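Keeping the lights on at Saliba Street

I got to Culundale on a Sunday, a bit before the second service let out, and Despina Mitsotakis-Vlachou was already in the parish hall kitchen with her sleeves pushed up. She's the new lay administrator for the three congregations that merged in February, and she'd told me on the phone to come hungry. (I did. The spinach pie was worth the drive.)

"People think a merger is about the building," she said. "Ours was about the coffee hour. We had three, and everybody thought theirs was the right one."

So which one won? She laughed and wouldn't say, though I noticed we were drinking the strong stuff.

The numbers behind the merger are pretty plain. The three churches had 684 names on the rolls between them, and 469 of those people answered the letter asking if they wanted to stay. Despina read every reply herself, at her dining table, over 13 nights. "Some of them were four pages long! One lady just wrote 'Fine' and underlined it."

Charoen Sukprasert came in while we were talking and stole a piece of pie right off my plate. He chaired the old Handard Road church council for years and voted against the merger the first time. I asked him what changed.

"The boiler," he said. Then he thought about it. "And my wife. She'd been going to the Saliba Street choir on the side for two years, and I was the last to find out."

He still misses the old pews. He got to keep one, and it's on his back porch. 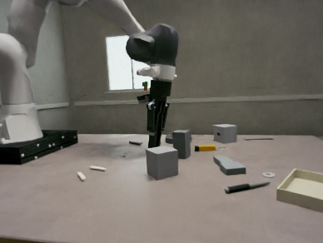

What happens to Handard Road

The building goes to the Trusenard Fund, which wants to turn it into a day center for seniors. The hall holds up to 300, and Despina is pushing to keep it open for funerals and weddings. "I got married in there," she told me. "I'm not neutral."

Charoen says he'll believe it when he sees the lease.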